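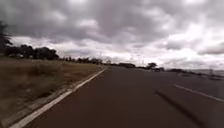
White edge line, left side of the road

Flitutik Edge White is our road marking paint for long, plain stretches of asphalt, and we love how it looks on a good straight! One even stripe down the side and your eye goes right to the horizon. It comes ready to use in a 40-pound pail, in white only, and works with most walk-behind stripers — the Fukemine spray cart is the one we use ourselves.

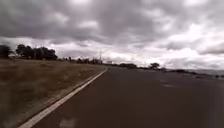 Edge line and grass verge under a cloudy sky

Put down two thin coats and leave two hours between them. Sweep the edge well first, especially where soil or gravel sits right up against the asphalt, and scrape off any old paint that lifts with a putty knife. Older lines that have gone

patchy can be touched up a section at a time, so you don't have to redo the whole run.

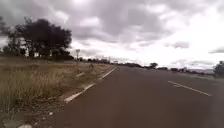
Masking tape helps you get a clean end on short sections. Stir the pail all the way to the bottom, too — the heavy stuff settles, and it's the good stuff. Questions about coverage or pickup go to Rozália Vida at the Pivaler counter.

Last updated: July 29, 2022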